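Ticket 519 – white table, marks in the top
Opened by: Ka-ming Tsang
Status: open, waiting on parts

Hi again, me with the table. It's the big white one we ordered through Dorthorpe in September, and I've been trying to get the marks off before the second one goes into the same room. I did the easy stuff first – damp cloth, dish soap, dry cloth, then a go with the Umport cleaner you sent (smells like oranges, by the way, big improvement).
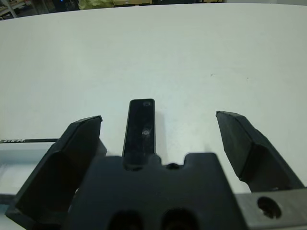
So the soap took care of the general grubbiness and I was feeling pretty good about it. Then I got down to eye level with a flashlight and got a bit less cheerful! The finish is matte, so a mark you can't see from one chair jumps right out at you from the next one. I gave the small specks 15 minutes under a wet cloth and went over them again with a plastic scraper.

Update, after lunch. Shih-chieh Wan asked me to look at the long brownish scratch too, the shallow curved one. My fingernail catches in it very slightly at one end and slides right over the rest.

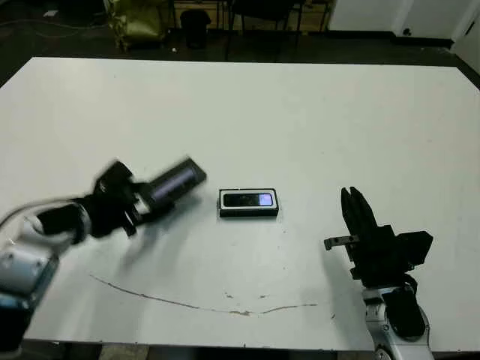

Can I use a melamine sponge on the scratch?
Please don't, it will leave a shiny patch on a matte top and you'll notice that more than the scratch. Try the Gallolero filler stick in the lightest shade, two thin coats, and let the first one dry overnight.

OK, sponge is back in the drawer. I also asked whether we should be putting felt under hard-edged things like the little black box, and Shih-chieh said yes to felt, no to cork, it sheds.

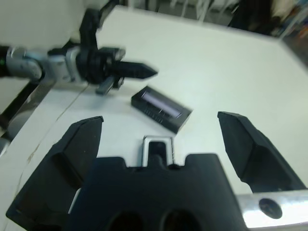 Black box with the clear window, lying on the white top.

The felt pads are on order from Hsiao – I picked the thin self-adhesive ones, and if they're awful I'll say so in this ticket.
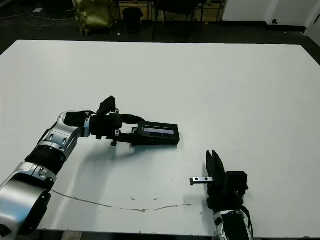

Meanwhile I'd like to know if the filler yellows. The last brand we had went the color of weak tea by spring and I'd sooner live with the scratch. Can you leave this open until I've done both coats?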